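Runorham Desktop Teardown Notes

Part-by-part notes and photos from taking old office desktops apart and putting them back together.

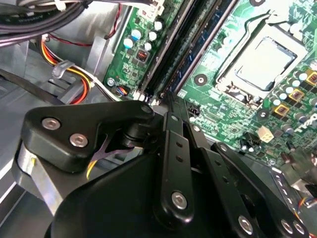
Inside a Dell desktop, CPU in its socket, with the power wires running down the chassis side.

What this is

I love the inside of an office PC. They get treated as gray boxes that sit under a desk for years, and then you take the side off and there's a whole little city in there! This set grew out of the repair bench at Runorham, where Setareh Kazemi and I started writing down what we found each time we opened a machine, mostly so we'd stop hunting for the same header twice. It now has 231 entries, and each one covers a single area of a single computer: a socket, a cable run, a row of memory slots, a drive bay.

What's in the folder

photos/ – the pictures, one per entry
notes/ – a plain text file for each entry, same name as the photo
parts.csv – the part list, one row per part we could name
words.txt – the names we settled on and the other names people use for them
CHANGES.txt

Columns in parts.csv

entry: matches the photo and the note
part: from words.txt, always lower case
area: board, power, storage, cooling or case
sure: yes or maybe
remark: free text, often empty

Please do read the "sure" column. Folded metal in particular is hard to name from one angle, and a bracket can look a lot like the side of a drive cage. If it says maybe, we mean maybe.

About the names

Manouchehr Yazdani talked us into "choke" for the square parts near the socket (I had been writing "coil" everywhere, sorry, old habit). "Retention lever" is the thin arm beside the CPU and "retention frame" is the metal piece that holds the chip down. Wire colors go in the remark as seen. We don't guess at what a wire carries from its color, since the makers don't all follow the same scheme.

Cable routing gets more space than you might expect, and it's my favorite part of the whole set. Look at how a good builder gets a fat bundle past the board with one clip in the right spot – it's lovely work, and very easy to undo by accident. If you're using the notes to put a machine back together, read the power entry before you unclip anything.

What's missing

Laptops, for a start. Graphics cards are thin too, as most of our machines never had one. Entries from the Solow batch have photos but only two-line notes, and Farhad Talebi is still working through those. Capacitor values aren't recorded anywhere.

Known problems

Some rows still say "ram slot" where they should say "memory slot". Search for both.
The Gedo notes use a different order of headings.
Very dark corners in a few photos. We left those areas out of parts.csv.

Adding your own

Yes please! Copy notes/blank.txt, fill in what you can, and send it with the photo to Babak Rezaei at the bench. One area per entry. Unplug the machine first and give it a few minutes.

Last tidy-up: August
Kept by Houshang Tabrizi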